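Learn > Science > How Things Work > Inside a Computer

Print this page | E-mail this page

HOW A COMPUTER COUNTS WITH ONLY TWO DIGITS

People count with ten digits, 0 to 9. A computer counts with two, 0 and 1. This way of writing numbers is called binary.

Each 0 or 1 is called a bit. Inside the computer, a bit is an electrical signal. A low voltage stands for 0 and a high voltage stands for 1. Two levels are easy to tell apart, even when the signal is slightly weak. Ten levels would be much harder to tell apart.

The counting is done in the processor, a square chip that sits in a socket on a large circuit board called the motherboard.
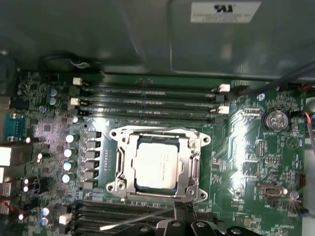
Place value

In the number 42, the 4 means four tens and the 2 means two ones. Each place is worth ten times the place to its right.

In binary, each place is worth two times the place to its right. Starting from the right, the places are worth 1, 2, 4, 8, 16, 32 and so on. To read a binary number, add up the places that hold a 1.

The number 42 in binary is 101010. Add 32, 8 and 2, and the total is 42. The number 20 is 10100 -- one 16 and one 4.

Larger numbers need more bits. Eight bits make a byte, and a byte can hold any whole number from 0 to 255. The number 200 fits in one byte, as 11001000. The number 1257 does not fit, so the computer uses two bytes for it.

Where the bits are kept

A processor can hold only a small number of bits at one time. The rest wait in memory, on thin cards that plug into long slots on the motherboard. 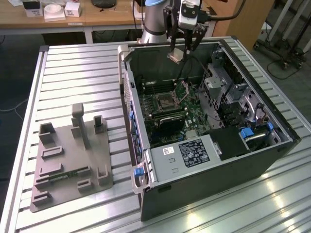
Memory is fast, but most of it needs power to keep its bits. When the computer is switched off, those bits are lost. Work that must be kept is saved to a drive, where the bits stay without power.

Letters are stored as numbers too. In a common code, capital A is 65, or 1000001 in binary. Capital B is 66.

Try it

Write the numbers 1 to 16 in binary. Check each one by adding up its places.

Text: Serena Rizzi. Checked by Naveen Bhatia.

Filed under: Computers, Numbers, Ages 9-12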